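Routing Cables to Equipment on a Bench

A cable that hangs loose between a bench and a wall outlet gets pulled, pinched and bent at the plug. Most failures happen in the last few inches before the connector, where the jacket flexes against a rigid plug body. The method below covers power and signal cables on a fixed bench with a shelf or rail overhead.

Tools and materials

Tape measure
Hook-and-loop straps, half inch wide
Adhesive cable mounts with screw holes
Split sleeve, sized to the bundle
Label tape
Flush cutters

Step 1. Shut down and unplug
Turn off each device at its own switch, then unplug it at the wall. Label both ends of every cable before removing it. Use the same text on both ends.

Step 2. Measure the run
Measure from the outlet to the connector along the path the cable will follow, including vertical drops. Add 4 inches for each corner and one service loop at the device end. On the reference bench, a Lahtinen frame with an overhead rail, the longest run came to 1020 mm before the loop was added.

Step 3. Separate power and signal
Run power along one side of the rail and signal along the other. Where they have to cross, cross them at a right angle. Do not put both in the same sleeve, even for a short run.

Step 4. Set the mounts
Clean the surface with alcohol and let it dry. Adhesive alone is adequate for light signal cable. Use the screw holes for anything heavier. Murnent mounts take a No. 6 pan head screw; the older Kakenau type takes a No. 4 and will crack if overdriven.

Step 5. Form the drop
Bring the cable down from the rail so that it reaches the connector without side load. The last section should enter the plug in line with its axis. Leave enough slack to unplug the connector by hand without moving the device. Keep the bend radius at or above the figure on the cable data sheet. If no figure is available, use eight times the outside diameter for fixed cable and twelve times for cable that moves.
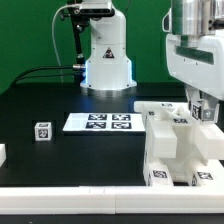
Cables at the left side of a base, with the connector plugged in.

Step 6. Strap the bundle
Space straps evenly along the rail and keep them loose enough to rotate by hand. Zip ties are acceptable on fixed power runs only. Trim the tails flush.

Step 7. Check
Plug in one device at a time. Move any hinged or sliding part through its full travel and watch the cable at both ends. If it goes tight at any point, lengthen the loop and repeat.

Recheck the straps after a month. Replace any cable with a flattened or whitened jacket.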